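洗衣液里的酶，开个串慢慢写。起因是八月换季洗床品，有人问我为什么60度洗反而不如40度干净。下面只讲家用层面，配方细节点到为止。

1/ 先说清楚洗衣液里大概有什么：阴离子表面活性剂、非离子表面活性剂、螯合剂、pH调节剂、酶、酶稳定剂、抗再沉积聚合物、香精、防腐剂。便宜的产品常常没有酶，或者只有一种蛋白酶。看成分表，国内标签一般写“酶制剂”，不写种类。

2/ 常见的几类：蛋白酶管汗渍、血渍、奶渍；淀粉酶管粥、酱汁、面糊；脂肪酶管皮脂和食用油；纤维素酶去掉棉纤维表面的细绒，颜色会显得亮一点；甘露聚糖酶管瓜尔胶一类增稠剂，冰淇淋、沙拉酱、番茄酱里都有。

3/ 酶是催化剂，不按比例消耗。所以加倍投放洗衣液，酶解速度未必翻倍，表面活性剂浓度倒是先上去了，泡沫多，漂洗负担重。滚筒机用水少，这个问题更明显。

4/ 温度。多数洗涤用蛋白酶的工作区间在30到50度，过了这个区间活性先升后掉，掉得很快。60度程序在升温段酶还在干活，进入恒温段以后就指望不上了。

5/ 另外一点，血和蛋液遇到高温会变性凝固，附着在纤维上，后面再用什么都难处理。这类污渍先冷水，再30度加酶，顺序不要反过来。

6/ 那么60度还有没有用？有。除螨、厨房抹布、病人的床品，看的是温度本身。这种情况可以先40度洗一遍，再单独跑一遍60度，第二遍不加洗衣液也行。

7/ 时间。15分钟快洗对酶很不友好。酶解需要接触时间，浸泡30分钟的效果通常比把快洗跑两遍好。家里有浸泡档就用浸泡档，没有的话开机进水转两分钟，按暂停，半小时后继续。

8/ 去年我和 Finlay Moffat 一起做过一轮家用条件的对比，他出布样和分光测色仪，我出洗衣机和水。布样是标准棉布，污渍四种：可可奶、血、花生油加炭黑、草汁。每个条件三块重复，测洗前洗后的反射率差。

9/ 用的洗衣液是三款：Tinon（标注复合酶）、Brostum（标注酶制剂，没写种类）、Zepeda（无酶）。都在超市买的，自费，没有人赞助。

10/ 布样一共198块，剔掉了边缘染色不均的几块。测色每块取正反各若干点，最后表里有1,494条读数。Finlay 坚持每天开机前校白板，我一开始嫌烦，后来第二天的基线漂了，老实照做。

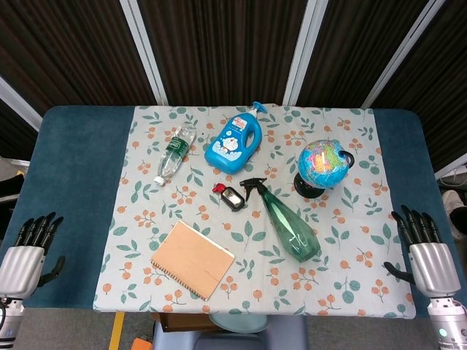 11/ 结果按污渍说。可可奶：40度下有酶的两款明显好于无酶那款，60度下差距缩小。不是无酶款变强多少，主要是另外两款往下走了。

12/ 血：冷水预浸之后三款差距不大。不预浸直接60度，三款都难看，Zepeda 最难看。

13/ 花生油加炭黑：这个基本看表面活性剂和温度，有没有酶关系小。60度全面占优。所以油污重的工作服，温度优先。

14/ 草汁：三款都一般。叶绿素属于色素类污渍，要靠氧化，液体洗衣液里通常没有漂白体系。想处理就加彩漂粉，主要成分过碳酸钠，40度以上起效快。

15/ 注意过碳酸钠和酶的先后。过碳酸钠溶解后放出过氧化氢，同时把pH往上推，两样对酶都不算好事。一起投也能洗，讲究一点的做法是先酶洗20分钟，再加彩漂粉。

16/ 水硬度。我这边自来水偏硬，试验期间没有软化。钙离子对表面活性剂的影响比对酶大，某些蛋白酶甚至需要少量钙维持结构。所以不要以为水越软酶就越好用，软水的好处主要体现在前者。

17/ 稳定性。液体里的酶会慢慢失活，蛋白酶还会顺手把别的酶切掉，所以配方里要加稳定剂，老配方用硼酸盐配多元醇，新一些的用肽类抑制剂。稀释进洗涤水之后抑制剂解离，酶恢复工作。

18/ 由此推出两条使用建议。一，不要在瓶子里提前兑水，兑了等于提前解除抑制。二，不要放在暖气片旁边或者夏天的阳台上。开封半年内用完比较稳妥。

19/ 面料限制。羊毛和真丝是蛋白质纤维，蛋白酶会攻击它们。一次两次看不出来，洗多了手感变薄、强力下降。这两类用标明适用毛丝的洗涤剂，一般无酶，中性。

20/ 纤维素酶对深色棉布是好事，对已经磨得很薄的旧棉布就难说。我自己的处理是旧T恤和新衣服混着洗，不专门避开，坏了就坏了。

21/ 经常有人问酶会不会残留在衣服上引起过敏。职业暴露的问题历史上确实有，主要是早期粉剂生产线的粉尘吸入，后来颗粒包衣解决了大半。家用漂洗之后残留很低。皮肤敏感的人，先排查香精和防腐剂，再怀疑酶。

22/ 手洗时有酶的产品会让一部分人觉得手指发涩，多半是表面活性剂脱脂加上碱性，戴手套即可。

23/ 关于“活性3,000单位”这种宣传。单位定义不统一，不同厂家底物不同、温度不同、pH不同，数字之间不能直接比较。没有写测定方法的，当装饰看。

24/ 关于酶洗涤颗粒，就是单独卖的那种小瓶。Nirnness 那款我试过一个月，搭配无酶洗衣液用，可可奶这类污渍确实有提升。折算下来单次成本比直接换一瓶含酶洗衣液高，除非手上囤了很多无酶的，否则没必要。

25/ 评论区问投放量。标签上的量按中等硬度、中等脏污、满桶估的。半桶减三分之一，硬水加一点。判断标准看最后一次漂洗的水面：有成片泡沫就是多了。

26/ 又有人问洗衣凝珠。凝珠把几种组分分腔存放，酶的保存条件比瓶装好一些，代价是剂量固定，半桶衣服没法减。冷水短程序还可能膜溶不干净，粘在袖口里。

27/ 补一个试验的缺陷：只有一台机器，只有一种水，污渍是新鲜的，最久放了三天。陈旧污渍氧化交联以后，结论不能照搬。布样也没有做多轮洗涤，累积效应看不到。

28/ 日常建议汇总一下，省得翻：普通衣物40度，程序不短于45分钟；血、奶、蛋先冷水；油重的升到60度；色素类加过碳酸钠；毛和丝单独洗。

29/ 原始数据表格还在整理，列名是 Finlay 起的，缩写只有他看得懂，改完再放。测色仪的几何条件是 d/8，光源D65，含镜面反射，问过的那位可以先记下。

30/ 下一串写柔顺剂和毛巾吸水率，布样已经裁好了，还差一台能称到0.01克的天平。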